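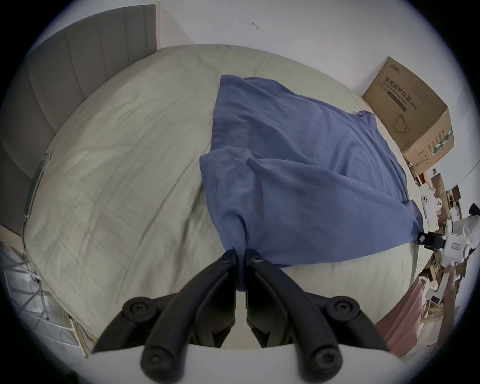

约努茨·科曼（Ionuț Coman）说，夹爪坏掉之前，总是布先告诉你。平时一捏就起来的衣角开始打滑，要捏第二下、第三下，拿工具的人以为是自己手腕的角度不对，换个姿势接着干。等有人想起来去看指尖，衬垫往往已经磨得发亮，后面那几天录下来的东西也都带着毛病。

他在Jalstead负责一批手持夹爪的装配和保养。工具的型号叫Darkameck，由Voltthorpe出机械部分，传感和供电是Jalstead自己配的。白色弧形外壳，前面两根黑色的弯手指，人握着它去捏东西，手指张合的幅度和壳体的运动一路记下来，以后给机械臂学。Jalstead眼下教的是布料：T恤、毛巾、枕套，在床上抓起一角，提起来，抖平，再放下去。

布料这活听起来轻，对夹爪的要求却很具体。夹一个杯子，手指偏一点也夹得住。夹一层薄棉布，两边指尖要是错开一张纸的厚度，布就从缝里溜走了。所以Jalstead的保养单上，排在最前面的一直是指尖对不对得齐。

开箱以后先放一夜

新工具到货，科曼不急着装。箱子打开，零件摊在托盘里，放到第二天早上。他说仓库和工作间的温度差得多，塑料件刚进来的时候量出来的间隙和第二天不一样，夏天尤其明显。从前他不信这个，当天装当天调，第二天早上再拿起来，手指合拢时中间多了一道光。

第二天先看手指。手指是哑光黑的塑料件，弯弧朝里，根部靠圆形的转动关节连到壳体上，关节外面盖着圆盖，盖上有螺钉。他把每根手指单独拿在手里，对着窗户转一圈，看弯弧内侧有没有注塑留下的毛边。毛边用刀片刮，不用砂纸。砂纸会把哑光面磨亮，亮了以后反光，镜头里那一块就发白，程序找不准手指的边。

刮完毛边，用不掉毛的布蘸一点清水擦净，晾干。酒精在这一步是禁止的。Jalstead有一批手指是用酒精擦的，擦的时候没什么异样，过了些日子，转动关节旁边出现了细小的裂纹，像瓷器的开片。那批手指后来全部换掉，供货方Voltthorpe和Jalstead就此来回写了很多邮件，谁也没有完全说服谁。保养单上加了一行字：塑料件只用清水。

关节的松紧

装关节是整个过程里最费时间的一步。盖上的螺钉先用手拧到底，再用扭力螺丝刀带一下，然后回退一点点。回退多少，单子上写的是“至手指可凭自重缓慢下落”。这句话新来的人都要问，什么叫缓慢。科曼的做法是把工具侧过来，松开手指，看它往下走。走得顺，中间没有停顿，到底时没有磕碰声，就算过了。太紧的话手指会停在半路，捏布的人要多使力气，力气一大，布上就留下很深的褶，后面抖也抖不平。太松，手指左右有晃量，指尖就对不上。

他不给螺钉上螺纹胶，至少第一次装的时候不上。新关节头几天会磨合，间隙要变，上了胶就得加热才能拆，而加热对塑料没有好处。头一轮先不上胶，每天收工看一遍，用记号笔在螺钉头和盖子之间画一条细线。线错开了，就是螺钉走了。等到线不再动，再拆下来，用低强度的胶重新装一遍，重新画线。

这条线是整套保养里最便宜的东西，也最常被擦掉。有人清洁的时候顺手把它当污渍抹了，抹完又不补。科曼为此换过好几种笔，白色油漆笔最耐擦，但笔尖粗，画在小螺钉上糊成一团。现在用的是细头的银色笔，擦两三次还看得见。

指尖附近另有两颗小的黑螺钉，离夹住布的地方很近。这两颗比关节上的小得多，拧的时候手感也完全不同，稍微过一点就滑丝。科曼要求用手柄短的螺丝刀，两根手指捏着拧，不准握在掌心里。滑了丝的手指他留了一盒，让新人先在上面练。练到什么程度算好，没有标准，他看着差不多就让过。

衬垫

指尖内侧贴着一层薄衬垫，是从Bramwell买的成卷料，自己裁。原厂配的衬垫更硬，夹工具和盒子没问题，夹布就嫌滑。换成软一些的以后抓得牢，但磨得快，这是没有办法的事。

裁衬垫用钢尺和新刀片，一刀到底，中途不提刀。边缘有一点锯齿，棉布的线圈就会钩上去，松开手指的时候布跟着走，看上去像是夹爪没有松开。Jalstead有段时间一直以为是张合机构回位慢，拆了两台工具检查弹簧，什么也没查出来，后来有人拿放大镜看了衬垫边，上面挂着一小撮蓝色的绒。

贴之前指尖要擦两遍，第二遍用干布。贴的时候从根部往尖端压，把气泡赶出去，压好以后夹一块平整的硬橡皮，放着过一夜。科曼不赞成贴完马上用。胶的说明书上写着可以，他试过，衬垫的尖端在下午就翘了起来。

什么时候该换，早先是凭眼睛。发亮了就换，没发亮就接着用。后来他们做了一次统计，从一副新衬垫装上开始，每抓一次记一笔，一直用到操作员自己说捏不住为止。那一副撑到了1519次。听上去不少，可是回头看记录，过了1000次以后，第一下没捏住的情况就已经明显多起来，只是操作的人自己会补，补得很自然，自己察觉不到。现在的规定是到1000次必换，不管看上去有多新。

这个规定刚开始有人反对，理由是浪费。换下来的衬垫摸着还涩，扔了可惜。科曼没有争，他把换下来的和新的一左一右贴在同一台工具上，让反对的人去捏床单。床单比T恤更薄，更考验指尖。捏了一会儿，那人把工具还给他，说知道了。旧衬垫现在攒在一个罐子里，偶尔拿来垫螺丝刀架。

归零

机械部分装好以后才轮到归零。夹爪完全合拢，程序记一个数；完全张开，再记一个数；中间的位置靠这两头推出来。步骤很短，出错的机会不少。

最常见的错误是合拢的时候中间夹着东西。一根线头就够了。线头的厚度对人来说等于没有，对归零来说，往后每一次夹布的开度都偏了。所以归零前要把指尖用胶带粘一遍，粘完对着光看。科曼用的是文具店里最普通的透明胶带，粘性太强的会把衬垫边带起来。

第二个错误是用力不一样。同一个人，早上和下午捏合的力气都会有差别，更别说换了人。衬垫是软的，使劲捏，数就小一点。他们后来做了一个小夹具，把手指合拢到固定的力，由夹具来压，人不插手。夹具是用废零件拼的，样子不好看，底座还有点晃，但两次归零之间的差别一下子小了很多。科曼一直说要重做一个像样的，到现在没有做。

归零后做一轮检查，拿标准塞片夹一遍，从薄到厚再从厚到薄。来回两趟的读数要对得上。对不上，多半是关节太紧，回头去调螺钉，调完再归零，再夹。他说这个时候不要嫌烦，有一回他在去程和回程差了一点的情况下放行了，想着床上的活用不了那么准，结果那台工具录的所有叠衣服的记录，在放下衣服的那一刻都显得早松了一点，后来只能单独拿出来处理。

壳体和线

白色外壳不承重，也不常坏，却是最脏的地方。手汗、灰、胶带的残胶都留在上面。清洁和手指一样用清水，残胶用温水敷软了慢慢推掉。壳体背面有一道合模缝，灰容易积进去，用软毛牙刷刷。

线比壳体麻烦。工具带着线在床边走来走去，人绕到床尾，线就从床角拖过去，碰上架子、箱子、挂着的衣服，什么都能钩一下。接头处的弯折最容易出毛病，表现是画面偶尔停一下，然后自己恢复。一天停一次两次，很少有人报告。科曼要求收工时把线整根捋一遍，手指摸到哪里发硬、发扁，就在哪里贴一小圈胶布做记号，下回再摸，看硬的地方有没有变长。有两处以上记号的线直接报废，不截短了再用。截短的线他用过，接头是自己压的，坏得比原来还快。

绕线的方法也写进了单子：松松地绕大圈，不要缠在壳体上。缠在壳体上看着整齐，放进箱子也方便，第二天解开，接头那里已经有了弯。

在真实的房间里

Jalstead早先在工作间里摆了一张台子录布料，台面平，光也匀，工具很少出毛病。搬到卧室里以后，保养的内容变了。床垫是软的，人捏布的时候会不自觉地把指尖往下压，压进床单里。床单上的绒和头发就进了关节。

绒进关节是慢的。头几天看不出来，手指下落还是顺。之后某一天，落到一半轻轻顿一下。拆开盖子，转轴上缠着一圈灰色的细毛，绕得很紧，像是有人特意绕上去的。清理的办法是用尖头镊子找到毛的一端，顺着方向慢慢拉，拉断了就再找一端。用刀割会在轴上留印。科曼清一个关节的时间，他自己估计约200秒，新人要长得多，而且第一次往往会把垫片弄丢。

垫片是这台工具上最小的零件，薄，透明，掉在地上基本就找不回来。拆关节必须在浅口的托盘里拆，托盘里铺一块深色的布。这个办法是弄丢了不少垫片之后才定下来的。Voltthorpe的备件包里附带的垫片数量很少，单独订又要等，有一回整个工作间因为缺垫片停了两台。从那以后备件柜里的垫片按袋存，袋子上写着到货的日期，先到的先用。

房间里还有一个问题是光。窗帘拉不拉、开不开顶灯，镜头里手指和布的明暗都跟着变。黑手指衬着浅灰米色的床单，边缘清楚；换一床深色的，手指就陷进去了。保养的人管不了床单的颜色，能管的是手指的表面。所以哑光面要保住，磨亮的手指就算机械上还好用，也要换。换下来的不扔，留给不用看手指边缘的活。

蓝色的衣服是操作员们抱怨最多的，掉绒，颜色还显眼，衬垫上沾一点就看得见。科曼倒愿意他们多用蓝的。深浅合适的绒在黑色手指上容易发现，该清就清了。白棉布的绒也多，混在灰里看不出来，等发现的时候已经进了轴。

一次返修

记录本里写得最长的一条是2021年7月28日的。那天的工具编号后面画了一个圈，意思是当天停用。操作员报告的现象是右手指合拢时偏外，布角只被夹住一半。科曼先查衬垫，衬垫是新换的，边缘齐。再查关节螺钉，记号线都在原位。他把工具侧过来看手指下落，两边一样顺。

按照单子，到这里就该重新归零。他做了，数值正常，交回去，不到半天又退了回来，现象一样。

第二次他把整根手指拆下来，放在平板上，和一根新手指并排。弯弧对不上。旧的那根在靠近指尖的一段有一点外张，放在手里看不出来，放平了，底下透光。塑料手指变形，以前没有人遇到过。他查了那台工具存放的地方，是靠窗的柜子顶上，工具平放，手指一侧压着别的箱子。柜顶下午晒得到太阳。

换了新手指以后，现象消失了。记录本上的结论写得很谨慎：变形可能与存放有关。他没有写太阳，也没有写箱子，因为两样都没有单独试过。到了8月，他拿旧手指做了试验，一根只晒，一根只压，一根又晒又压，又晒又压的那根先弯了，只压的那根后来也弯了一点，只晒的没有看出变化。试验做得不严，温度没有记，压的重量也只是顺手找的东西。不过存放的规定当天就改了：工具竖着放，指尖朝上，手指上不准搁任何东西，柜子离开窗户。

Voltthorpe收到那根弯掉的手指以后，回信问能不能再寄一根。科曼没有第二根了，另外一根被他锯开来看截面。他后来有点后悔，说应该先寄出去，截面看了也没看出什么。

交接

工具每天换人用，交接的时候要填一张卡。卡上原来有很多格子，衬垫、关节、线、外壳、归零、电量，每一格都要打勾。执行了一阵，卡片全都打满了勾，工具该坏还是坏。科曼把格子减到8个，其中有三个不能打勾，要写字：今天哪里打过滑，线在哪里钩过，有没有掉在地上。

最后一格写的人最少。工具掉一次，外面常常什么痕迹也没有，里面的对齐已经变了，写上去又怕要赔。他在交接会上讲过，掉了写上，不追究，不写的话他拆开来找原因要花一个上午。讲完以后写的人多了一些。有一张卡上写着“掉在床上，应该不算”。他照样拿回来夹了一遍塞片，没有问题，在旁边写了个“不算”，放回去了。

有人提议在壳体里装一个记录冲击的小元件，省得靠人写。Jalstead讨论过，工具会因此重一点，重心也往后移，握着的手感会变，从前录的记录和以后录的就不好放在一起比。这件事暂时搁着。科曼的意见是先把腕带换好。现在的腕带扣用久了会自己松，他订了一种带锁扣的，样品到了两根，其中一根锁扣太大，操作员嫌它硌手腕。

另一根还在试。试用的人说扣得住，就是戴上以后取下来要两只手，而另一只手里往往正拎着衣服。他把这句话抄进了记录本，底下空了几行，留着写下一轮的意见。

这一阵他手上在改的是关节盖。盖子现在要把螺钉整个取下才能打开，每清一次绒就多拧一遍，塑料里的螺纹经不起这样拧。他画了一个改法，螺钉只松半圈，盖子转一下就能取。图已经发给Voltthorpe，对方答应先做一副样件，到货时间没有说定。在那之前，关节还是照老办法拆，托盘，深色布，镊子，拆完重新画线。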